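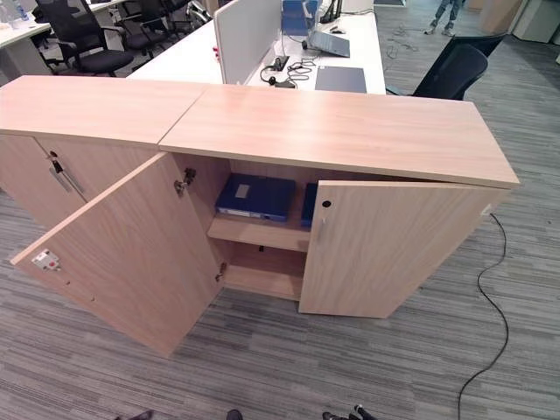 Figure 1. Office cabinets with the doors of the right-hand unit open.

Cask Storage and Evaporation Loss at Small Distilleries
Final project report, Food and Drink Production

1. Introduction

Spirit held in oak loses part of its volume each year through the wood. In the trade this loss is known as the angels' share. Large producers spread it across many warehouses, but a small distillery with a single store may find that the choice of building has a marked effect on how much spirit it can eventually bottle. This project compared the storage practice of two independent producers, Bustincombe and Kemeys, both of which mature malt spirit in former bourbon casks.

2. Sites and method

Bustincombe keeps its casks in a stone building with an earth floor, where they lie on their sides in low rows. Kemeys uses a modern insulated shed in which the casks stand upright on pallets. Records were obtained for 162 casks in total, all filled within the same season. Casks that had been topped up, moved between sites or repaired during the period were left out – 27 in all – and the remainder were used in the comparison.

The fill volume and strength of each cask were taken from the distillery ledger. The second reading was made by dipping the cask and drawing a small sample, with the strength corrected to a standard temperature. Air temperature and humidity were logged inside each building for 5 months, ending in October.
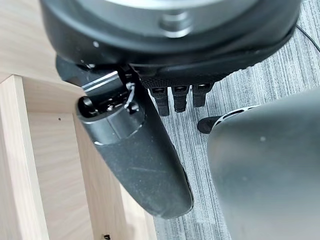

Student Project Reports, Vol. 4, p. 27

3. Results

Casks at Bustincombe lost less liquid over the period than those at Kemeys, but their strength fell more quickly. This agrees with the accepted view that in damp air alcohol leaves the cask more readily than water, whereas in dry air the reverse applies. The shed at Kemeys was the drier of the two buildings throughout, and its temperature changed more between day and night.

At both sites the casks nearest the doors showed the greatest variation. The ledgers did not always record where a cask had stood in earlier years, and this limits what can be said about position. Two types of dipping rod were also in use at Kemeys, and readings taken with the older rod were treated with caution. 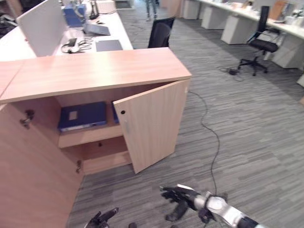
4. Recommendations

Kemeys should log humidity all year and should consider a simple misting system for the summer months. Bustincombe should test strength more often in its oldest casks, as spirit that falls below 40 per cent can no longer be sold as whisky. A third producer, Zorwood, has agreed to supply its ledgers for any later study – these would allow a racked warehouse to be included in the comparison.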